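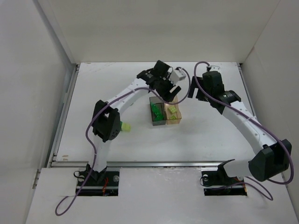 Yaryna Ostapchuk wanted to know whether two cheap grippers could ever be compared fairly, and we love that question!

**How do you compare them?**
Same bricks, same box, same script. Each set is 30 moves, and we swap the fingers after every sixth (so 6, 12, 18 and so on).

**Which fingers are on trial?**
The Erkeo wedge pair and the Singhal flat pair. The wedges are a joy on small sloped bricks – do try them.

**Do I need a wrist camera?**
We'd say yes. It gives you the green bricks and both fingertips in one view, great for working out a missed grab.

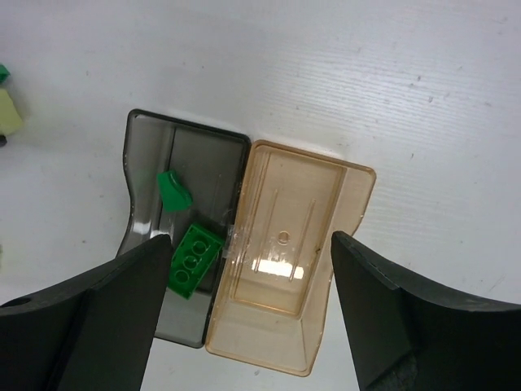

Wostotow, November

**Has anything changed?**
Yes! The Zastton controller now logs finger position, and there are 684 grabs in the shared folder. Help yourself, and send us yours.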